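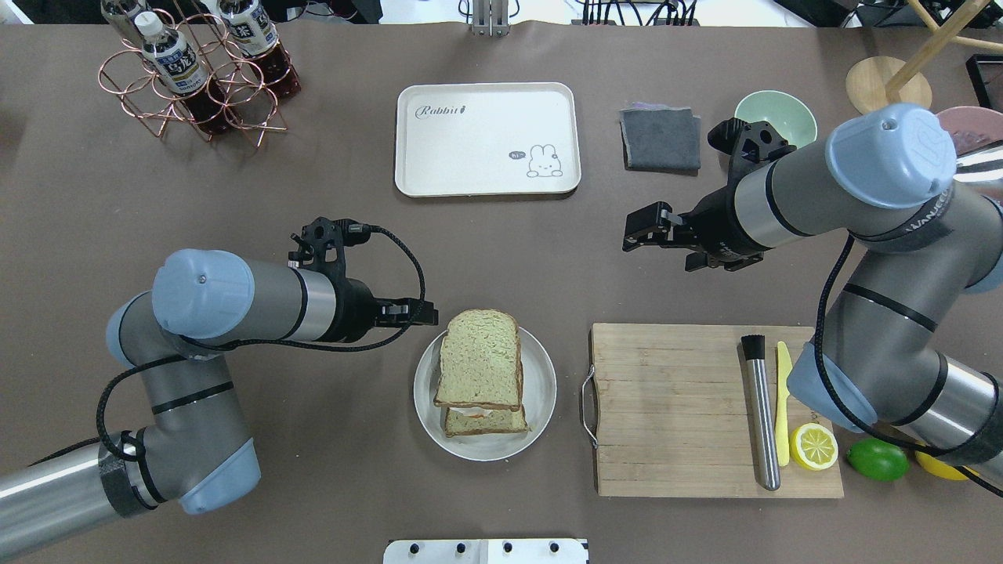 Photo: Cillitz Food Pages

A sandwich and a glass of lemonade: the cook behind Jatena on getting lunch right

October 21, 2021

Ask the cook who runs Jatena what she makes for a living and you get a two-word answer: "Lunch. Cold." There is no soup at her counter in Zurkville, no toasted anything, no oven at all. There are sandwiches on soft brown bread and there is lemonade pressed in the glass while you wait, and I have been eating and drinking both since the summer with enormous pleasure. So I was thrilled when she agreed to sit down after the lunch rush and talk me through it.

We started with bread, as she wanted to. She buys hers from Lehtinen, the bakery two streets down, and collects it herself before seven.

"I like a loaf with some give in it," she says. "People expect me to say sourdough, and I love sourdough, I eat it at home with too much butter. But in a sandwich with a soft filling it fights back. You bite, the crust holds, and everything you put in shoots out the other side on to your shirt. A light brown loaf, sliced medium, lets you through."

Does she line the slices up? I ask because the sandwich at the top of this page has its upper slice sitting a little further up than the lower one, and I rather like it that way. She laughs.

"I never press them straight. If you push the top down and shuffle it about to get the edges even, you smear the filling. Put it on, leave it alone. I want to see a bit of what's inside, a bit of colour at the side, and then I know what I'm getting."

Her rule for fillings is something pale and creamy with something bright. She is generous with advice on this, and it all sounds delicious: grated carrot squeezed in a tea towel and stirred into soft cheese with black pepper, egg mayonnaise with slivers of orange pepper, smoked trout with a little crème fraîche and a lot of lemon. She spreads right up to the crust. "A dry corner is a sad thing. It takes four seconds to reach the corners, so reach the corners!"

And she never cuts a sandwich before it is ordered. Some customers want triangles, some want it left whole on a round plate, and one regular asks for nine little squares and eats them with a fork.

Then to the lemonade, and here she gets up to fetch things. The muddler comes first, stainless steel with a black tip, and it is plainly her favourite object in the place.

"I had a wooden one for years. It was lovely to hold and it smelled of mint whatever I did to it. This one I rinse and it's done. And you don't have to hit anything, that's what I'd tell anybody starting. Everyone bashes. You want to lean on the lemon and turn your wrist, lean and turn, maybe five or six times. If you bash it you get all the bitterness out of the white part, and your glass tastes like the inside of a cupboard."

Her method, for one tall glass: half a lemon cut in chunks with the skin on, a wedge of lime, two teaspoons of sugar. Muddle all of that together first, before any liquid goes near it, so the sugar scrubs the oil out of the skins. Then ice, then cold water up to the top, then a good stir from the bottom. The lime was a late addition. She tried it one hot afternoon when she was running short of lemons, and people came back asking for the same again.

"Lemon on its own is a bit straightforward. The lime makes you wonder what's in there. But only a wedge. With half and half it stops being lemonade."

She gets through a startling amount of fruit. In July she used 516 lemons, a figure she knows because she wrote them up in chalk on the back door, and in the same month the counter served more than 2,000 lunches. A quieter month might see 290 lemons. She rolls each one under her palm before cutting and leaves the whole ones out at room temperature, where they give up their juice more easily than they do straight from the fridge.

I wondered about the yellow plastic knife. Surely a serious cook wants steel?

"For bread, yes, a long one with teeth. But I'm very fond of the plastic one. It's good for spreading, it's good for soft things, and I can hand it to my niece when she wants to help and carry on with what I'm doing. It's cheerful too. I like cheerful things in a kitchen."

That explains the rabbit tray, which I had been wanting to bring up all afternoon. It is white, with rounded corners, and has the word Rabbit in looping letters in one corner and in another a small cartoon rabbit saying "hi~" in a speech bubble. She bought it on a whim to carry glasses outside, and it has become a bit of a celebrity. Children look for it. So do I, frankly.

"Grown men say hi back to it. I had a smart black tray before, and I couldn't tell you where it is now."

The bamboo board gets more practical praise. It is a rectangle with a metal wire handle on one side, and the handle is what sold it to her, because it can hang on a hook by the sink and dry with air on both faces. She washes it in hot soapy water straight after the citrus, never leaves it to soak, and rubs it with a little oil when it begins to look thirsty. One board is for fruit only. Onion has its own, kept on the far side of the room.

"I'm strict about that. Onion lemonade, I've made it once, by accident. I drank it as well, I was too stubborn to pour it away."

For anyone putting together this lunch at home, her suggestion is to make the drink first and let it stand while you do the bread. Ten minutes is about right. The ice melts a little, the lemon softens, and the sandwich gets eaten fresh, before the filling has had time to sink in.

Before I left she made me one of each, and would not let me carry the tray. The trout sandwich had filling in all four corners. I checked.

Jatena is open for lunch from Tuesday to Saturday, and the lemonade stays on through the winter, with ginger syrup if you ask for it.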